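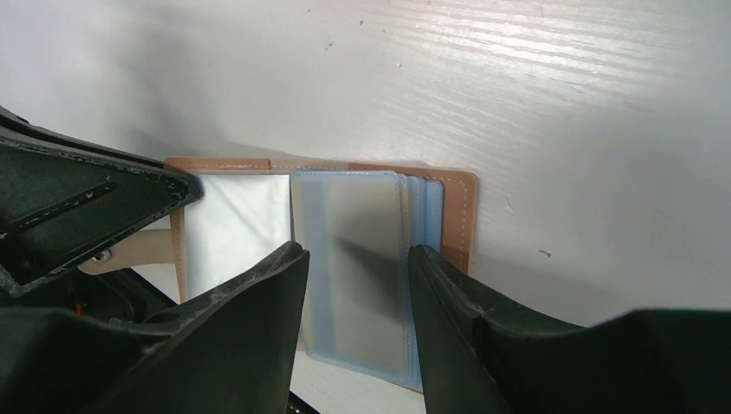 spindelspiel schrieb:
Bevor hier über Greifer geredet wird, gehört die Kamera in die Kalkulation. Im ersten Beitrag steht sie mit null Euro, weil "vorhanden". Handgelenkkamera, Halter, Kabel durch den Arm, Ersatzkabel - das sind eigene Positionen, und das Kabel ist ein Verschleißteil.

kw_planung schrieb:
Einverstanden, trage ich nach. Der Stand der Liste für den zweiten Platz (Handhabung kleiner Lederwaren, Kartenetuis mit eingebundenen Klarsichthüllen, später auch Schlüsselmäppchen):

Greifer Trakmont, zwei Finger, elektrisch: 3019 Euro netto
Greifer Grellar, zwei Finger, elektrisch: 2271 Euro netto
Fingersatz beschichtet, je Satz: 107 Euro netto
Arm: wird vom ersten Platz übernommen, sobald der neue Arm da ist
Tischplatte, Gestell, Beleuchtung: Angebot von Wendt steht aus

Freigabe brauche ich bis November, danach ist das Budget für das laufende Jahr zu. Die Frage bleibt, ob der Aufpreis für den Trakmont bei biegeschlaffen Teilen gerechtfertigt ist.

nullpunkt_09 schrieb:
Aus meiner Sicht nein. Der Preisunterschied kommt überwiegend aus dem Hub und der höheren Maximalkraft. Beides braucht man bei Kartenhüllen nicht. Entscheidend ist die kleinste reproduzierbar einstellbare Kraft, und die ist nach meinen Messungen bei beiden ähnlich. Vom gesparten Geld lieber Fingersätze auf Lager legen.

spindelspiel schrieb:
Das sehe ich anders. Die Kraft ist nur die halbe Auslegung. Bei einem Stapel Folien zählt die Positionsrückmeldung: Habe ich eine Hülle zwischen den Fingern oder drei? Der Grellar meldet bei uns im Schließbereich zu grob, um das zu trennen. Wir haben zwei davon im Einsatz, für Schachteln völlig in Ordnung, für dünne Lagen nicht.

nullpunkt_09 schrieb:
Welcher Firmwarestand? Bei den älteren war die Auflösung künstlich begrenzt. Mit der aktuellen Version kann man den Rohwert auslesen.

spindelspiel schrieb:
Muss ich nachsehen. Die Geräte sind aus der ersten Lieferung, kann also sein. Den Rohwert muss man trotzdem noch selbst filtern, und die Stunden dafür stehen in keiner Liste.

halbzeug schrieb:
Zum Verschleiß: An den grünen Fingern im ersten Beitrag ist die Beschichtung an den Kanten schon abgescheuert. Mit einem einzelnen Fingersatz pro Jahr würde ich da nicht planen. Wir setzen drei Sätze pro Platz an und tauschen nach Sichtprüfung, nicht nach Zyklen. Wichtig: Vor dem Kauf klären, ob die Finger bei beiden Greifern auf dasselbe Lochbild passen. Wenn nicht, habt ihr zwei Lagerhaltungen.

kw_planung schrieb:
Lochbild ist verschieden, Adapterplatte würden wir selbst fräsen. Drei Sätze nehme ich auf, macht dann 321 Euro. Rücklage für die Adapterplatte schätze ich niedrig ein, das Material liegt hier.

halbzeug schrieb:
Die Platte kostet auch Bauhöhe. Damit verschiebt sich der Bildausschnitt der Handgelenkkamera, also Halter anpassen und neu kalibrieren. Ein halber Tag, wenn alles glatt läuft.

lichtmast schrieb:
Noch ein Punkt, der meist zu spät kommt: Beleuchtung. Im Bild liegt ein Schatten quer über der vorderen Hülle, und die helle Unterlage wird nach rechts oben deutlich heller als links. Mattierte Folie auf Weiß ist für jede Kantenerkennung unangenehm. Ich würde das Licht nicht bei Wendt im Paket mit dem Gestell lassen, sondern getrennt anfragen: zwei flache Diffusleuchten, dazu eine matte, mittelgraue Auflage. Die Auflage kostet fast nichts.

nullpunkt_09 schrieb:
Bei der Auflage bin ich dabei. Bei den Leuchten wäre ich vorsichtig. Wenn der Arbeitsplatz später an einen anderen Standort geht, passt die Ausleuchtung dort sowieso nicht mehr. Wir haben in Brornport alles zweimal gekauft.

lichtmast schrieb:
Dann die Leuchten ans Gestell statt an die Decke. Das Gestell zieht ja mit um.

kw_planung schrieb:
Gut. Ich frage Wendt nach Einzelpreisen und lasse mir für die Leuchten ein zweites Angebot geben. Zum Greifer: Gibt es Leihgeräte? Ich würde beide mit denselben Teilen laufen lassen, bevor ich den Aufpreis beantrage.

spindelspiel schrieb:
Trakmont hat uns eins für rund 3 Wochen überlassen, Versand auf eigene Kosten. Bei Grellar mussten wir kaufen, mit Rückgaberecht. Die Rückgabe galt nur für unbenutzte Finger, also eigene montieren.

halbzeug schrieb:
Für den Vergleich bitte die Testteile vorher festlegen, auch gebrauchte Etuis mit aufgefächerten Hüllen. Mit neuen, plan liegenden Teilen sehen beide Greifer gut aus, und die Abweichungen kommen erst nach der Abnahme.

kw_planung schrieb:
Notiert. Liste mit Kamera, Kabel, drei Fingersätzen und Kalibrieraufwand stelle ich hier ein, sobald Wendt geantwortet hat. Firmwarestand vom Grellar bitte noch nachreichen.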